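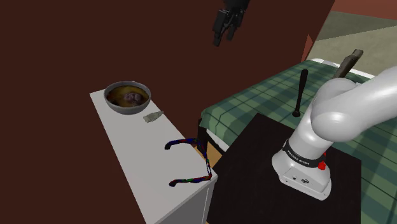 Soup on the white cabinet against the maroon wall

Pea and ham soup gone way too salty – can I save it?
Posted in Kitchen Help by Theano Zervas
January 29, 2018 · 3 min read · 10 comments · 2 shares

So I've made a massive pot of pea and ham soup and it tastes like a mouthful of the bay. I know, I know, who makes pea and ham in the middle of an Aussie summer, but Mum's had her wisdom teeth out and it's the only thing she asked for, so the stove's been going all arvo and the kitchen is a sauna.

I used the recipe off the back page of the Leltlow community cookbook (the 669 recipes one with the ring binding, if anyone else has it). It says one large ham hock, split peas, onion, carrot, a couple of bay leaves and then "season generously". Like a goose I seasoned generously at the START, before the hock had done its thing. I also used stock powder instead of plain water, which the recipe doesn't ask for, but I thought it'd have more flavour. Well, it does have more flavour.

I've already tried the potato trick. Two big spuds, peeled and chucked in whole for half an hour. The spuds were delicious and the soup was exactly as salty as before. My neighbour reckons a spoonful of sugar, my sister reckons vinegar, and I don't want to keep throwing things at it until it's a different kind of awful.

It's thick, if that matters. Spoon-stands-up thick. I haven't blended it and the ham's still in there in chunks. There's a fair bit of it too, so I'd rather not tip the lot and start again – the hock wasn't cheap. Any ideas? Mum can't do anything crunchy or spicy at the moment.

Flindberg
Been there! The potato thing is mostly a myth, sorry. A spud soaks up some of the salty liquid, but it leaves what's behind just as salty, so all you get is less soup and a nice potato. The only real fix is more of everything that isn't salt.

What I'd do in your shoes: pull the ham out now. All of it, every chunk, plus the bone if it's still floating about. It can keep giving up salt while it sits there. Then cook up a second lot of split peas in plain water in another pot, no stock, no salt, no nothing, until they've gone to mush. Takes an hour or so depending on how old your peas are (mine live at the back of the pantry for years and take forever). Stir that into the salty pot a ladle at a time and taste as you go. You've said it's thick, so you'll want a bit of plain water as well, and it will thicken again overnight in the fridge.

Once it tastes right, put back maybe half the ham, chopped really fine for your mum. Keep the rest for fried rice or an omelette.

Yes, you'll end up with a ridiculous amount of soup. It freezes beautifully, so let it cool, get it into tubs and label them, or you'll be defrosting mystery green stuff in June like I did. I thought mine was pesto.

Your sister's half right about the vinegar, by the way. It won't take any salt out but a little squeeze of lemon right at the end can make it taste more balanced. I'd go easy though, with fresh wounds in her mouth it might sting. Skip the sugar, carrots are sweet enough.

And next time soak the hock overnight in cold water and chuck the water out. Some butchers' hocks are much saltier than others and you can't tell by looking.

Semance
just add cream

Chatzigeorgiou
Agree with Flindberg on the second batch of peas, but if you can't be bothered, red lentils work too and they're done in 20 minutes. Colour goes a bit murky but who cares. I've done it with leftover plain rice as well, blended in, and the kids didn't notice.

Cream isn't a silly idea either, to be fair to Semance. It won't fix a soup that's properly over-salted but it softens the edge once you've thinned it out. I'd stir it into each bowl at the table and not into the pot, especially if you're freezing some.

One more thing – check it's at eating temperature before you decide you've fixed it. I always taste straight off the boil, burn my tongue and then can't tell salty from anything. Let your mum's go lukewarm anyway, my dentist was very firm about no hot food for the first day. Hope she's on the mend!

Contact us | © Kitchen Help community | Back to top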